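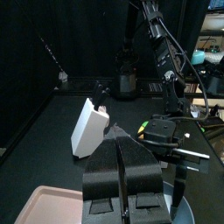

Messerblock, zwei Roboterarme, schwarzer Tisch. Blick vom Handgelenk aus.

Seit August lese und schaue ich alles, was ich zum Thema Haushaltsroboter in die Finger bekomme, und ich muss das jetzt mal loswerden: Ich finde es großartig, was da gerade passiert! Auch wenn die Antwort auf die Frage, ob die Dinger schon meine Küche machen können, weiterhin nein lautet. Ein freundliches Nein, mit vielen Fußnoten.

Nehmen wir den Messerblock. Ein Messer am Griff packen, gerade herausziehen, ablegen, später wieder in den richtigen Schlitz stecken. Das mache ich morgens um halb sieben mit halb geschlossenen Augen. Für einen Greifer mit zwei parallelen Fingern ist das eine richtig fiese Aufgabe. Der Griff steht schräg, also muss das Handgelenk in denselben Winkel. Zieht der Arm ein bisschen schief, verkantet die Klinge und der ganze Block wandert mit. Ein zweiter Arm könnte den Block festhalten, und dann müssen sich eben zwei Arme einig werden (was schon bei zwei Menschen in meiner Küche selten klappt).

Toll finde ich den Schaumstoff an den Fingern. So ein simples Material! Es gibt nach, schmiegt sich an und verzeiht ein bisschen Ungenauigkeit beim Zugreifen. Ich hatte mir immer vorgestellt, dass man für sowas eine künstliche Hand mit fünf Fingern braucht. Für erstaunlich viele Sachen reichen zwei Backen mit Polster.

Ich habe mir zu Hause dann einen kleinen Spaß gemacht und mit zwei Grillzangen die Spülmaschine ausgeräumt. Probiert das mal aus! Teller gehen, wenn man sie am Rand erwischt. Tassen gehen mit Übung. Besteck ist die Hölle. Nach 30 Minuten war der obere Korb leer und ich hatte Muskelkater im Daumen. Seitdem habe ich deutlich mehr Respekt vor jedem Video, in dem ein Arm unfallfrei einen Löffel in die Schublade legt.

Was geht also? Nach allem, was ich gesehen habe: Dinge von A nach B räumen, wenn sie halbwegs frei stehen. Handtücher falten, langsam. Tisch abwischen. In der Werkstatt sieht es besser aus, da liegen die Teile ja jeden Tag an derselben Stelle. Bei Koval in Lelbridge sortiert ein Arm Schrauben und Winkel in Kisten, 600 Stück pro Schicht, und den Takt hält er wohl auch nachts. Sernetti und Arkton wollen beide in Richtung Küche, da bin ich sehr gespannt. Arkton zeigt auf der Webseite eine Liste mit 176 Handgriffen, die geübt werden sollen, vom Deckelöffnen bis zum Brotschneiden. Die Liste habe ich komplett gelesen und bei jedem zweiten Punkt gedacht: stimmt, das ist ja auch schwer.

Meine private Prognose: in fünf Jahren räumt mir etwas den Tisch ab. Die Messer stecke ich bis dahin selber weg.

Nächstes Mal schreibe ich über Wäsche, da habe ich noch eine ganze Sammlung von Links. Wer gute Videos zum Thema Sockenpaare kennt, bitte unbedingt in die Kommentare damit!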